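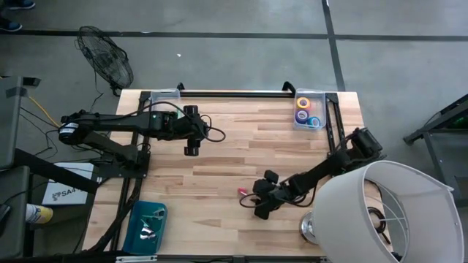 Ticket 1690: Shared calendar shows the wrong hour for repeat bookings

Status: Resolved
Opened by: Telma Ledesma
Handled by: Pilar Cabral
Site: Otthorpe

Telma, 8:40 am
Hi Pilar! Every repeat booking I made in the Stondomari calendar has jumped forward one hour. Single bookings are fine. The Thursday planning call used to sit at 10:00 and now it says 11:00, and three people have already turned up late because of it. I've logged out and back in, cleared the browser cache and tried the phone app. Same result everywhere.

Pilar, 9:05 am
Thanks for such a clear report, the split between single and repeat bookings is a great clue! Could you open one of the bad ones, click Details and tell me which time zone is listed at the bottom?

Telma, 9:12 am
It says "Gristham (custom)". I have never picked that. My own profile says Eastern.

Pilar, 9:30 am
Oh, lovely, that narrows it down a lot. Gristham is the old office profile from before the move, and it has its own time zone rule. I made a test series under my account with the zone set by hand and it landed at the right hour. Then I made one from the "Team meeting" template and it jumped. So the template is carrying the old zone along with it.

First attempt: changed the zone in the template and saved. New bookings now come out right (hooray), but the existing ones didn't budge.

Second attempt: exported the calendar, which came to 1006 entries, and ran the zone repair tool on a copy. It stopped at entry 400 with the message "series has no end date".

Telma, 10:15 am
That could be the Huenchumán supplier call. I set it to repeat forever back in October.

Pilar, 10:50 am
You were spot on! I gave that series an end date in the copy and the repair ran all the way through. I compared 50 bookings against the old export, picking plenty from either side of the clock change, and every one matched. The repaired calendar is now live.

What you need to do:
1. Close the phone app fully and open it again.
2. Pull down on the calendar to refresh it.
3. Check the supplier call and move the end date if next summer is too soon.

Telma, 11:20 am
All back at 10:00 on my laptop and phone, thank you so much! I moved the supplier call out another year. Should I resend the invites?

Pilar, 11:26 am
No need, the update goes out to guests by itself. If anyone still sees 11:00 tomorrow, reply on this ticket and it will reopen.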